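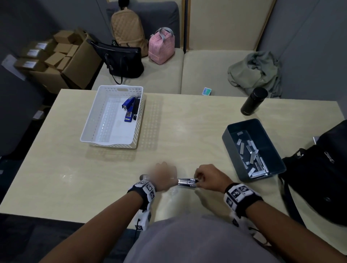 According to Zoila Huamán, the Ledger Knight was never meant to last beyond a single episode, and the helmet was only given a hinge so that the character could eat soup.

The Ledger Knight is the costumed alter ego of Osmund Pell, a recurring character in the animated television series Kasau Nights. Pell is the head bookkeeper of the Clikitz Tower, the home and headquarters of the heroine Magpie. He was created by Huamán and Lingyun Ren and is voiced by Mercedes Bermúdez, who also voices the tower's elevator.

Background

Pell is introduced in the first season as a background figure who hands Magpie her mail. He has no lines until the seventh episode, "Petty Cash", in which he refuses to approve the repair of a grappling gun. Later episodes establish that he worked for Magpie's grandmother, that he lives on the 36th floor, and that he keeps the tower's accounts by hand in green books. His age is given as 61 in "Petty Cash" and as 60 in the second-season episode "Audit Day". The second figure is used in all later material.

Pell knows Magpie's identity from the start of the series. He disapproves of her work on grounds of cost and raises no other objection to it until the third season.

Becoming the Ledger Knight

In "Audit Day", Magpie loses her hearing and sense of balance after an explosion at the Werkov cannery and is confined to bed. With the city unguarded, Pell takes a suit of parade armor from the lobby and goes out on patrol. His first arrest is a parking inspector, whom he later releases with a written apology. He goes on to stop a robbery at the Sotelo Savings Bank by pointing out to the robbers that the notes they have taken are out of circulation.

The name comes from a newspaper headline within the episode. Pell dislikes it and tries twice to have it corrected. At the end of the episode he returns the armor to the lobby, but one glove is missing. The glove is found in the third season in the possession of the Tallyman.

Equipment

The armor is made of painted tin and offers little protection. Pell adds the following items to it over the course of the series:

The Red Pen, a short spear that leaves a line of ink on anything it touches. The ink cannot be washed off and is used by the police to identify suspects.

The Balance, a shield made from one pan of a market scale. It is destroyed in "Carried Forward" and replaced with the other pan.

The Receipt, a roll of paper tape fired from the left arm and used for climbing and for tying up opponents. It fails in the rain.

Pell has no superhuman powers. He can add long columns of figures on sight, a skill that is treated as ordinary by the other characters, and he is shown to be a poor driver.

Later appearances

The Ledger Knight appears in seven episodes in total. In the third season he is hunted by the Tallyman, a former clerk of the Werkov cannery who blames him for the closing of the plant. Their fight in "Carried Forward" takes place on the tower stairs and ends when both men are too tired to continue. Pell gives up the costume in the same episode, although he wears the helmet once more in the series finale.

A younger version of the character appears in the tie-in comic Magpie: Small Change, written by Elvira Echeverri. The comic shows Pell as a junior clerk and states that he once turned down a post at Sotelo Savings. This conflicts with "Audit Day", in which he says he has never set foot in the bank. Echeverri has said that the comic should be read as a separate continuity.

Production

Ren drew the armor from memory after a visit to a town parade, and the visor was simplified for the second season to save on animation. Hae-won Song, who composed the music, gave the character a theme for solo bassoon. It is heard in full only once, over the end credits of "Audit Day" – all other uses are cut short before the last note.

Reruns were shown on Sunday mornings with the cannery explosion removed. In this version Magpie's injury is not explained.

See also

The Tallyman
Clikitz Tower
List of Kasau Nights episodes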